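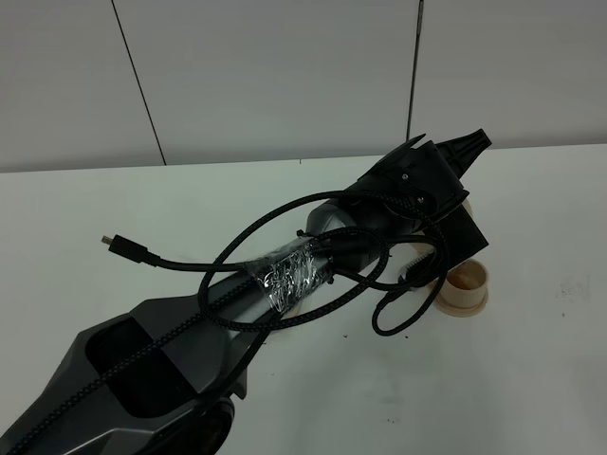 Clear tape holding two black cables.

Tape, Ties and Tidy Cords: Tips for the Home Workshop

Posted February 27, 2020

Cords on the bench get snagged, pinched in drawers and pulled off the edge along with whatever is plugged into them. An evening with a roll of tape and a bag of ties will fix most of it.

Packing tape is fine for a quick hold. Wipe the surface first with rubbing alcohol and let it dry. Wrap the tape over itself at least once so it sticks to its own back as well as to the pipe or table leg. Wrinkles don't matter much unless they run all the way to the edge, where dust gets in and the end starts to lift.

Don't leave it on for years. I taped a lamp cord to a shelf post in December two winters back and spent most of an hour getting the glue off. Warm the tape with a hair dryer on low, peel slowly, then rub the residue with a little cooking oil and wash with dish soap. Test the oil on a hidden spot if the surface is painted.

For anything permanent, use hook-and-loop straps. The Clola ones I buy come 40 to a pack and can be cut with scissors. Plastic zip ties are cheaper, but you have to cut them every time you change something. Leave zip ties loose enough that the cord can still slide a little. A tight tie can damage the insulation.

Leave slack wherever a cord has to bend or move, such as behind a swing-arm lamp or a sliding drawer. Swing the arm through its full reach before you fasten anything – then fasten it on both sides of the joint, never across it.

Never tape over a damaged cord and keep using it. Replace it. Keep cords away from heaters, and don't run them under rugs.

Label both ends of each cord. Masking tape and a pencil will do, and the pencil won't fade the way marker does.

Store spare cords in loose coils, one to a freezer bag. Mine hang from a 62-inch rail over the bench, with the long ones at the left.

Filed under: Workshop, Storage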